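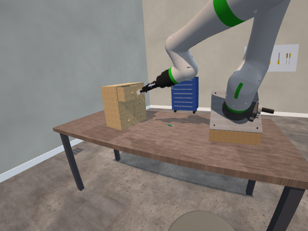 Search this site Enter keywords Go

Good practice rules for simulated robot trials: spring progress report to the Berge fund

2021-05-05

Thank you once again for your patience over the winter, and for the very kind note that came with the second payment. It went up on the wall here in Fleltdale and has been read by everyone who passes the kettle. We are happy to say that the rulebook is now a real thing with page numbers, and that most of it has been tried out on people who did not write it.

You may remember that we set out to agree on how a simulated drawer-opening trial should be set up, run and reported, so that a result from our Sevstead partners could be read by us (and the other way around) without a long string of emails. The draft you saw had 20 rules. We are down to 17, mostly by merging ones that said the same thing in different moods. The three sections people ask about most are these:

Starting state. Every trial file must record which drawers are open before the arm moves, and how far. We used to write "cabinet ready," which meant one thing in Fleltdale and quite another in Sevstead.

Loose objects. Anything lying on the table gets listed, even if the task never touches it. A small item between the arm's base and the cabinet still counts, and a knock against it has to be reported.

Approach and contact. The fingertip may come close to a drawer face at full speed only if the trial is marked as a speed test. In all others there is a slow zone, and its depth is written in the header.

During April we ran 138 trials under the draft rules using Asto, our shared simulation setup. Of those, 101 were logged completely enough for a second reader to repeat them from the file alone. We had hoped for more, and the gaps were nearly all in the loose objects section, where the form was frankly a nuisance to fill in. It has been shortened, and we would love to hear what you think of the new one!

Spending is on plan. The one change we would like to ask for is to move the leftover travel money into paying outside readers, as meetings have gone perfectly well by video.

Next we will finish the section on naming drawers (rows first, then left and right as seen facing the front), and send the whole thing to Sevstead for a full reading.

Related items
Asto setup notes, second edition
Trial header form, short version
Winter report to the Berge fund
Minutes of the Sevstead rules meeting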